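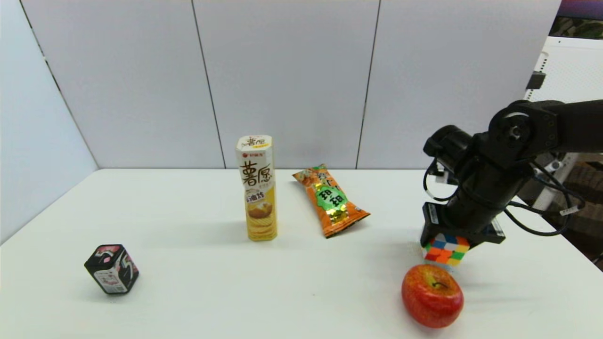

Wenach two-finger gripper: six months in, and why I took a star off

Posted August 2, 2022

I really wanted this to be a five-star review. I bought the Wenach in February to replace the gripper that shipped with my Lotus arm, paid $1,689 through Sadeghi (shipping was quick, the box was packed well, no complaints at all there) and for the first few months I told anybody who'd listen that it was the best money I'd put into the whole setup. Then it started dropping things. And then it did something worse than dropping things, so please read the part about restarts before you order one.

The good stuff first

It's a lovely bit of hardware. The fingers are slim enough to get in between items that are sitting close together, and the matte finish doesn't throw glare back at a wrist camera, which my old shiny ones did all day long. Each finger is slotted along its length and has a screw down near the base. Mounting it took one evening, most of which I spent looking for the right hex key and rerouting cables. You set the force in software, up to 80 newtons, and at the low end it's gentle enough for an apple!

My routine is table picking with groceries and small odds and ends: a can of chips, fruit, a little box of gum, a Rubik's cube. I like the cube as a test because it's forgiving on force and very unforgiving on angle. Grab it a bit crooked and a layer wants to turn. The Wenach handled it beautifully, and I was running 200 picks on a good day without babysitting anything.

Where it went wrong

The log says the first bad drop was cycle 937. The arm lifted the cube, started moving sideways, and the fingers just opened. No error on the screen. The status still said "object held" for another second or so, and the arm happily carried nothing over to the drop point and let go of nothing when it got there. I blamed my own code, naturally, and lost a weekend to that.

What I found in the end was a voltage dip. When the wrist swings fast and the gripper is squeezing hard at the same time, the supply sags for an instant, the little controller board inside the gripper restarts, and on restart it homes. Homing on this model means open all the way, then close all the way, at full speed and with no force limit. It doesn't ask the arm if that's okay. It doesn't check if anything is between the fingers.

So a dropped cube is the nice version. The not so nice version is me leaning over the table to straighten something, thinking the arm was paused (it was!), while the gripper was quietly coming back up from one of these restarts. It closed on the side of my thumb. No blood, just a fat bruise and some words I won't type here, but a paused arm should mean a paused hand, and on this one it doesn't. The pause signal goes to the arm only. The manual covers homing in a single line and never mentions that it runs by itself.

What I changed

I put the gripper on its own Sindia power supply instead of sharing the arm's. Drops stopped that same day and I haven't logged one from this cause since. I also wired its power through the emergency stop, and I cut the wrist speed down whenever the fingers are loaded. There's a setting called "auto home on boot" buried in the advanced tab. Turn it off. You'll have to home by hand every morning with the table clear around the fingers, and that's a small price.

One more thing - check those finger screws. Mine had backed out a little after all the sudden full-speed closing. I don't think it caused the drops, but a finger with some wiggle in it makes for sloppy grasps on anything small.

Would I buy it again? Yes, with a separate supply in the same order. Four stars for the hardware, two for the firmware, and I'm calling it three overall until Wenach makes homing wait for a command.

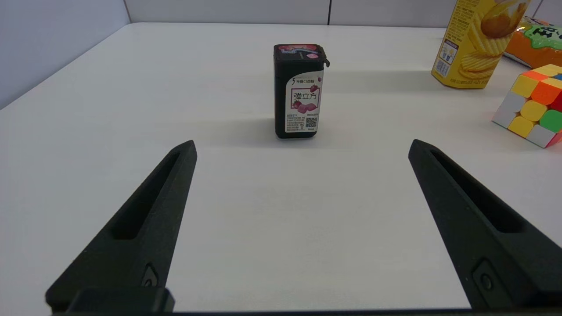

Same restart problem on mine, one reader commented, except that switching off auto home didn't survive a firmware update, and the setting was back on without any warning. The same reader asked if a bigger capacitor near the wrist would do the job of a second supply.

I went and checked after that comment, and yes, the update flips it back on, so look at the advanced tab every time you flash it. On the capacitor, I haven't tried one and I'd be guessing. Whatever you do about the power, I'd still put the gripper on the emergency stop and keep your hands out from between the fingers until it's switched off.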